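# Recording Your First Demonstrations with the Nondora Hand Gripper

Welcome to the fun part! By the end of this section you'll have a small batch of real examples ready for Samenance to learn from. Start every one with the jaws open and empty, pointed at the table.

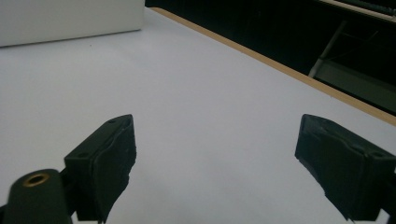 ## 4.1 Get ready

1. Clear a wide patch of table in front of you. A plain, light surface is a great first choice, and you can move on to busier ones later.
2. Squeeze and release the handle 6 times. Both fingers should travel smoothly and open all the way.
3. Look over the finger padding. A little fraying is fine. If a pad slides when you push it with your thumb, replace it (see Section 7).
4. Open Darkier on your laptop and choose **New session**. Type a short task name, such as `box-to-tray`.

> **Note:** Use one task name for the whole session. Samenance groups examples by name, so "box-to-tray" and "box to tray" end up as two different tasks.

## 4.2 Record

1. Hold the gripper over the open patch with the fingers spread wide.
2. Press the side button once and wait for the beep.
3. Do the task at an easy, natural pace. Small corrections are welcome! If you miss the object and reach again, keep going; those second tries are some of the best material you can give the model.
4. Let go of the object, open the jaws fully and back away.
5. Press the side button again to save.

**Caution:** Keep your free hand out of the space between the fingers. The spring closes quickly.

**Caution:** Don't change the finger spacing partway through a session. If you have to, end the session and run calibration again.

## 4.3 Mix it up

Variety is where this gets exciting. Move the object between takes, turn it, come in from the other side, swap the table. The Ó Dubhghaill starter task holds 254 examples and is a good one to browse for ideas before you plan your own.

## 4.4 Check and upload

1. In Darkier, open **Review** and play back each take.
2. Delete any take where the beep came after you had started moving.
3. Select **Send to Samenance**.

If error 342 appears, the session has no calibration attached. Go back to Section 3, calibrate, and send again. Your takes stay saved on the laptop.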